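Indoor Plants and Small Spaces, Unit 5
Pots, plates and trays: handout to go with the session 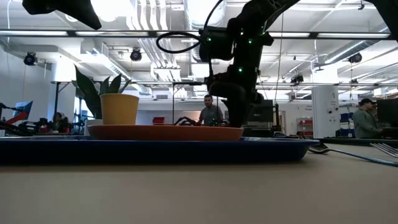 The usual advice is that every houseplant wants a pot, a saucer under the pot and a tray under the saucer. I would like you to be suspicious of that, or at least to ask what each layer does before you pay for it. Shops like layers. You can be sold three items where one would have done.

Start with the pot. The only question that matters to the roots is whether there is a hole in the bottom. Colour and finish are your own business. A flared rim makes a pot easier to lift and does nothing else I have been able to discover, whatever the label claims.

The plate is the useful layer. It catches what drains through and gives you a chance to see how much you have overdone it. If it is much wider than the pot, you can stand the plant off to one side and keep a second small one next to it, though the weight will then be uneven when you pick it up. Lift with both hands. A raised rim is worth having. Terracotta-coloured does not mean terracotta: unglazed clay lets damp through and will mark a table, so turn it over and check.

The tray is where I part company with the course book. Under a single plant it mostly hides puddles. Under four or five on a sill it earns its place, as you can carry the lot to the sink. Tipene Ormsby, who taught this unit before me, put a tray under everything, and we never agreed.

On snake plants

You will read that they clean the air of a bedroom. The tests people quote were done in small sealed chambers, and your bedroom has a door. Buy one for its upright leaves and small footprint.

You will also read that they cannot be killed. They can, by watering. Let the compost dry right through, then water well, then tip the plate out after 20 minutes. In winter leave it alone for weeks. A leaf that leans may be reaching for the window, or it may be going soft at the base. Press it with a finger before deciding which. Tall leaves also make a light pot top-heavy, so keep it back from the edge of the table.

Keep the plant away from pets that chew.

For next time

Read the Clonamwood notes on drainage, and mark any claim that comes without a reason. Gerardo Villanueva has the spare copies. Bring one pot from home, with its saucer if it has one, and be ready to defend the saucer.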